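Pianist Veronika Rácz will play two sets at the Phan Room on Sunday, her first hometown show since finishing the album "Flondelus."

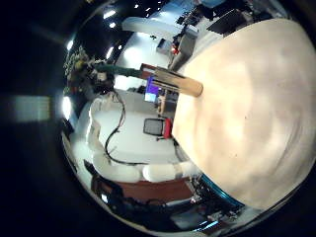
Rito Community Radio – Jazz Desk

Rácz recorded the album with her trio over 22 days in August, mostly in first takes. It has nine tracks, among them a slow reading of her own waltz "Jisell," which regulars at the Phan Room will know from her solo nights.

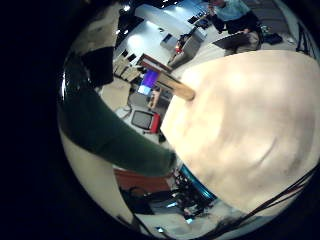
"We left the count-ins on the tape," Rácz said. "The drummer wanted them gone and he lost the vote."

The first pressing is 2,000 copies on vinyl, and some will be for sale at the door – cash or card. A CD is planned for later. 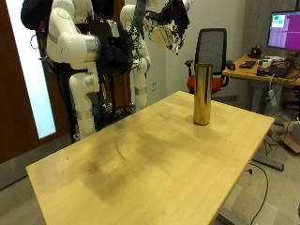 The Phan Room seats 142. Doors open at 6 p.m., with the first set at 7 and the second at 9. Tickets are $22 for either set, and students pay half price. The early set will be carried live on the station.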